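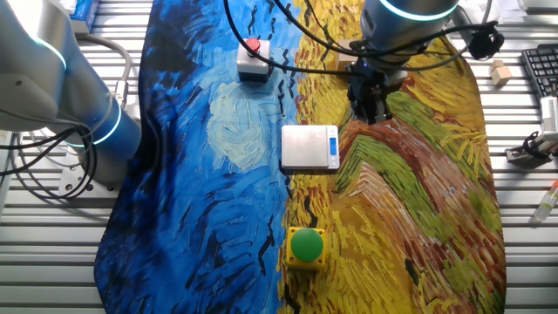 Two-arm table at the Vindberg open day, with the scale, both push buttons and a wooden block on the painted mat.

Vindberg Open Day Set: README

Version: 2
Last changed: 11/2/20
Maintained by: Vindberg demonstration group

What this is

This set holds recordings made at the Vindberg open day, when the table with two robot arms was run for visitors in the ground floor workshop. It is meant for people who want short tabletop tasks with a patterned background. It was put together after the day from the material saved on the workshop machine.

There are 80 runs. Each run is one attempt at one task, from the start signal until the arm goes back to its rest position or the operator ends it. Runs that went wrong have been kept and are marked in the run list.

Tasks

The programme for the day had 3 tasks, and they keep the names they had on the printed sheet.

Grerkum: pick up a small wooden block and set it down at another place on the mat. Either arm may do this. The start and end places were chosen by visitors, who pointed at the mat, so they are not spread evenly. The lower corners were rarely picked.

Sultana: press the green button, then the red one. The buttons are not fixed to the table and were moved between runs. The run list says which arm was used but gives no button positions.

Tuta: put a block on the scale, wait for the reading to settle, and take it off again. The reading was written down by hand for the first session only.

The mat

The mat is fabric and carries a print in the style of Van Gogh, a wheat field on one side and a blue sky with black birds on the other. It was chosen for the open day in place of the plain grey one used the rest of the year. Anyone comparing these runs with our July recordings should bear this in mind. The block is pale and stands out well against the blue. Over the yellow part our block finder lost it more often, and the threshold was changed after the first session. The old and new values are both in settings.txt. 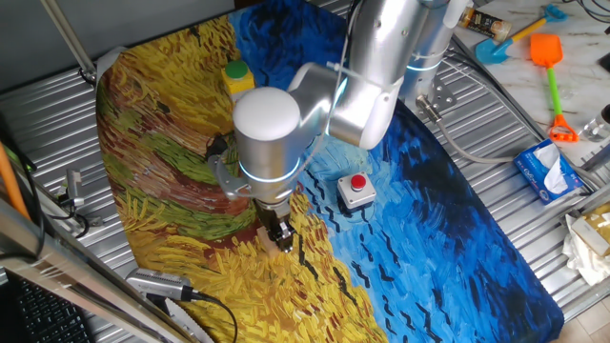 Visitors were most interested in the moment just before the fingers close, so the operators slowed the arms down for the last part of each approach. The slower setting was used in every Grerkum run from the second session onwards. It makes these runs longer than the ones in the first session, and they should not be used to compare speeds.

Views

Fixed cameras were used, and they do not look at the table from the same side. "Left" and "right" therefore mean different things in different views. In the run list, positions are always given by colour: yellow side or blue side. Please keep to this if you send us corrections.

The views were started by hand, one after the other. Their clocks agree closely enough for matching by eye but have not been corrected.

Files

runs.csv: one line per run, with task, session, arm, result and remarks
settings.txt: speeds, gripper settings and block finder values for each session
joints/: joint positions and gripper opening for each run
views/: the camera recordings, named by run number
scale_notes.txt: handwritten scale readings, typed up
sheet.txt: the text of the printed sheet given to visitors

Long recordings were cut into pieces of 2,000 frames. Pieces from the same run share a run number and have a letter at the end. Join them in letter order.

Results

The result column has one of these words:

done: the task was finished as asked
part: some of it was finished, for example one button pressed out of two
stopped: the operator ended the run
missed: the arm completed its movement but did not get the block or the button

The word was entered by the operator straight after the run. A few have since been changed after watching the recording again, and in those cases the remarks column says "changed".

Known problems

Session 1 has no gripper opening values for the second arm. The column is there but empty.

Things lying round the edge of the table were not kept the same from one session to the next. Do not rely on them to tell which session a run belongs to; use the session column.

The mat creeps a little when a button is pressed hard. It was pulled straight between sessions but not between runs, so mat positions in the last Sultana runs are slightly off from those in the first.

Sound was removed from all views. Visitors' questions are not included.

Use

The set may be used for teaching and research. Please name the Vindberg Open Day Set and give the version number. Corrections to runs.csv can be sent as a changed copy of the file, with the run numbers listed in the message.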